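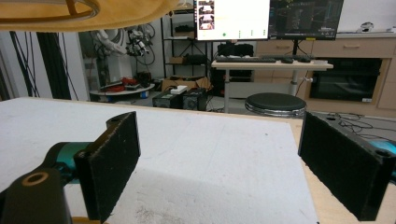 In Praise of a Dirty White Table

I have spent most of the winter thinking about tabletops, and I blame Hisstead. I'd gone out there to write a nice little piece on shared workrooms (tool walls, pegboards, labeled bins, you know the kind) and I came home wanting to talk about one table and the floor behind it.

The workroom at Hisstead is on the ground floor of the old Ntuli building, and it's about as far from a catalog spread as you can get. Black metal shelves with cardboard boxes on them. Computers on the floor. Cables everywhere! And right in the thick of it, a plain wooden table with white foam laid over most of the top, so you get a strip of bare wood showing along the side. I loved it immediately, and I'm a person who owns 21 cutting boards and has strong feelings about all of them.

Foam is such a cheap, sensible thing to put on a table. It's light, it's soft enough that you can set something down without wincing, and small parts don't skate off toward the door the way they do on my varnished desk at home. It also gets filthy. The one at Hisstead has brown smudges and specks and scuffs, and a dark stain that I kept wanting to rub with my thumb. Mārtiņš Jaunzems told me he stopped trying to keep his own white board clean back in November, when he'd gone through an entire bottle of spray cleaner and managed only to move the gray from one corner to another. Now he replaces the sheet when it starts to crumble and leaves it alone the rest of the time.

I asked him what a new one costs. Less than lunch, he said, and then he spent a good while complaining about what lunch costs.
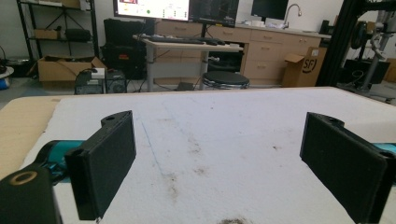
The other half of any workroom is the floor, and I've come around on floors. For years I was a strict everything-off-the-ground person. I once paid 80 dollars for a Cosanura wall rack so that a single extension cord could hang in a tidy loop (it looked wonderful, and I could never reach the cord). At Hisstead there's an open box with loose cables draped over it, sitting low by the shelving, and I have to say I see the appeal. You want a cable, you bend down, you pull. Maybe three others come along with it. Fine!

What I'd copy first, though, is the long beige run of cabinets along the back wall, drawers and doors the whole way with a sink at one part of it. A sink in a workroom is pure luxury. My garage has a hose. If you're planning a room from scratch and the budget only stretches to one built-in, please make it the counter with drawers, and put the faucet where you can get at it with your elbows.

And get a stool. A round black seat, a chrome base, wheels, no back to catch your sweater on. I know people who will spend 2000 dollars on an office chair and then stand up for every job that matters. A stool tucks under a desk when you're done with it and rolls out when you hook it with your foot — that's really all I ask of furniture.

I did go home and try the foam. My first sheet was too thin and curled at the corners, and I taped it down, which left a ridge that bothered me every time my sleeve dragged across it. The second one was thicker and just lay there. I cut it smaller than the table on purpose, leaving a bare margin along the side where I can put my coffee.
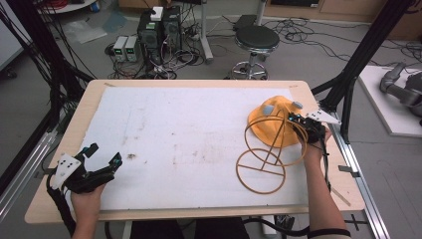
Ott Eglītis thinks I've gone soft, and wrote to tell me so after reading a draft. He's had bare wood on his bench at Trustlow for years and says a white sheet just shows you every crumb, "and then you spend the afternoon looking at crumbs." He'd rather sand the top down once a year and oil it, and he wanted me to add that coffee has no business on a workbench, margin or no margin.

I take the point about the crumbs. On the coffee we will have to disagree. He did ask, at the bottom of the same message, how thick my second sheet was and whether I had any left over, so I've put the offcuts aside for him behind the garage door.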